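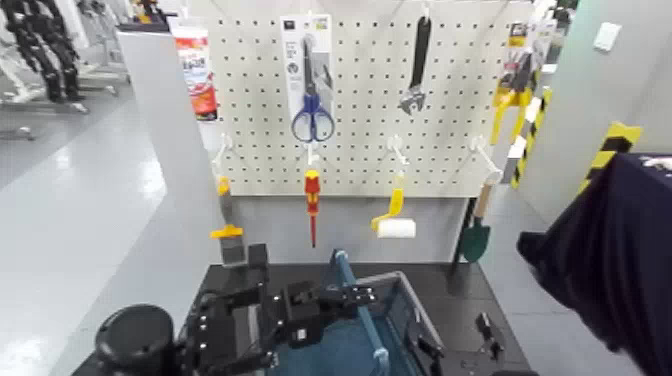
Re the pegboard question, and sorry to the digest readers who now get this in one lump on Friday. I rebuilt our tool wall in June and have had time to regret most of it, so I may be the right person to answer. The short version is that how far apart you hang things matters much less than what you hang next to what. The adjustable wrench gets the upper row to itself, more or less, with only the scissors and another packaged tool up there for company. The scraper, the screwdriver, the paint roller and the garden trowel share the lower row, and I'll go to my grave defending the trowel.

To take the earlier message in order:

> We have finally been given a wall at the Purcombe shed and the
> go-ahead to put pegboard on it. Two of us have two opinions. One
> says every tool gets an outline painted behind it so people know
> where it goes back. The other says outlines are for prisons.
> Has anyone here tried both?

Yes, both. We had outlines at the old place. They work very well until you buy a different hammer, at which point you own a painting of a hammer. By the second year ours looked like a cave wall, and people were hanging the pliers on the mallet out of a sort of despair. At Premby I left the board plain white and put my faith in habit. Habit is doing all right. Things come back to the correct row most of the time and to the correct hook when the person returning them is in a good mood.

If your outline faction won't give in, offer them a photo of the full board, printed and stuck up at the left end. It can be reprinted. Paint can't.

> Also: metal hooks or the plastic ones? The plastic are a good deal
> cheaper and I'm told they lock in.

Metal. I bought a box of 200 plastic ones, trade name Zudwood, which is a funny thing to call plastic. They do lock in. They lock in so well that when you want to move one you take a bite of the board out with it. The rest of the box is in a coffee can under my bench, free to anyone who'll pay postage or drive over. The white metal hooks we have now fall out if you lift a tool straight up in a hurry, so you learn to lift and come toward you. It takes a week. After that you'll do it at home to the coat rack.

Do check the holes before you order anything. Boards with square holes and boards with round ones both exist, the sellers don't always say which, and a hook that is happy in one can wobble like a loose tooth in the other. Get a handful, try them, then get the rest.

> How do you deal with paint rollers? Ours live in a bucket and come
> out of it looking like something the cat was sick on.

Hang them. I can't say this strongly enough. A fluffy cover that stands on its end in a bucket goes flat on one side, and you'll see that flat side on your ceiling for the next ten years, once per turn. Hang the roller by its frame with the cover clear of everything below. It will never hang straight, the weight being all at one end, so leave it more room sideways than you think it deserves. I gave ours a gap that looked silly when I marked it out in pencil and looks merely generous now.
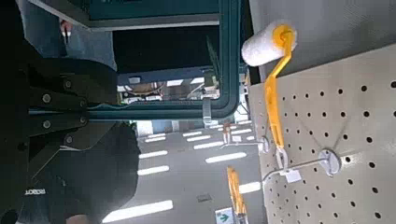 The roller on its hook, seen from the side.

Clean it first, obviously. I say obviously, and yet I have a cover here that could be used to drive nails.

> Last one. Do you leave things in their packages? Someone keeps
> hanging new tools up still on the card and it looks like a shop.

I've been that someone. My defense is that the card already has a hole in it and I had a great many hooks to fill. The scissors with the blue handles are still in theirs, and I maintain this is the only reason they're still sharp, as it takes a pair of scissors to get them out and people give up. But your complainer has a point. A thing in a package reads as not yet for use, so everyone walks past it and borrows the worn-out one. If you want it used, take it off the card. If you want it to last, leave it on. Decide which and stop arguing.

A few things you didn't ask:

Put a table under the board. Ours is dark gray and shows every crumb of sawdust, so buy a different color, but have one. People put a tool down before they hang it up, and if there's no table they put it down in the next room.

Put a basket on the table, too. We use a blue plastic one with a tall handle. It's for whatever you're carrying off to the job, and the rule is that it comes back with the same things in it. I won't claim the rule is followed. I will say that hunting through one basket beats hunting through 857 square feet of shed, and yes, I've measured the shed, it was raining.

Keep the garden tools with the rest if you only have one or two. There was a motion here to send the trowel outdoors to live with its own kind. It would have been rusted solid by the fall. It has a nice light wooden handle, it takes up one hook, and it bothers no one except the person who made the motion.

Leave a good strip of board empty at the start, too. I filled ours in one afternoon like a man hanging his own gallery show and then had to shift half of it for a level.

On fixing the thing to the wall, I'd defer to the Kuruc people, who did theirs on battens and wrote it up on this list a while back. Search the archive for "batten" and skip the first 30 results, which are the argument about whether it's spelled with one t. The useful message comes after that and has the spacing in it.

Anyone passing Premby is welcome to come and look. Bring back the level if you have it.

--
Premby Tool Shed
To leave the list, send a blank message with "unsubscribe" in the subject line. Replying to everyone with "please unsubscribe me" doesn't do it, as several of you have now confirmed.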